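Castum Simulation Guidelines: Frequently Asked Questions
2024-11-15, by the Oyelaran standards desk

Thank you for writing in! The faucet task drew so many friendly letters after the April revision that we've gathered the usual ones here, and we hope your own is among them.

What does the faucet rule cover?
Any simulated run in which an arm works a single-lever faucet, whether the view comes from close by the gripper or from across the work surface. Section 7 has the wording, and it's shorter than you might fear.

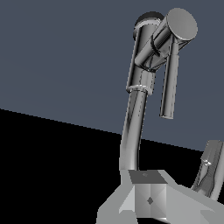

How many reviewers have to sign off on a run?
We ask for 2, and they should come from different sites if you can possibly manage it (Clalton and Prudulthorpe have been trading reviews for a good while now, and it goes very nicely).

May the finger push the lever, or must it grasp?
Pushing is fine, so long as you write down which one you meant before the run starts. Please keep the contact on the lever itself and leave the spout alone, even when going around it feels like the long way home.

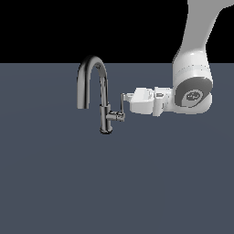 Finger at the upper end of the lever, simulated view.

Do we keep failed runs?
Please do! Keep them for 35 days, labeled just like the good ones.

Contact: Oyelaran standards desk, Clalton, ext. 753 | © 2024 Castum | Back to top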